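Swapping flat fingers for a three-finger gripper on drawer tasks, worth it?

Posted in Grippers and End Tools

We have a single white arm with the stock two-finger gripper, the flat paddle kind. The job is opening and closing the drawers of a metal cabinet, then putting small stuff from the top into them. A sales rep from Pridden wants us to move to their three-finger unit for 3573 dollars and says it "solves handles." I have heard that before. His demo video has one drawer in it, at a very comfortable height, and it cuts right before the pull.

Our objects are a small bowl, a wrapped candy bar and a crushed can. The drawers have black U-shaped handles, one in the middle of each front.
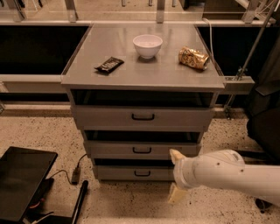

The middle drawer is where I lose most of my time. If the wrist comes in a little low, one finger ends up against the drawer front and the pull never starts. Is that really a gripper problem? Has anyone here run both on the same cabinet?

Seung-woo Geum

drawerslide
I ran both for almost 2 months. The three-finger was better on the can and worse on the handles, because the extra finger needs room behind the bar and there often isn't any. Before spending anything, check your wrist angle and log where the fingers touch on each failed pull. We did 9 failed pulls in a row and every one was the same approach error. I'd also ask Pridden for an uncut video with the bottom drawer. If they won't send it, you have your answer.

Juška
Get the Sivelell fingers, way grippier. Fixed everything for me.

Iditano_lab
"Grippier" does nothing if the finger is on the wrong side of the handle. I tried those pads too. Fine on a bowl, no change on drawers. Borrow a unit for a week if they let you, and don't change the controller settings at the same time or you won't know what helped.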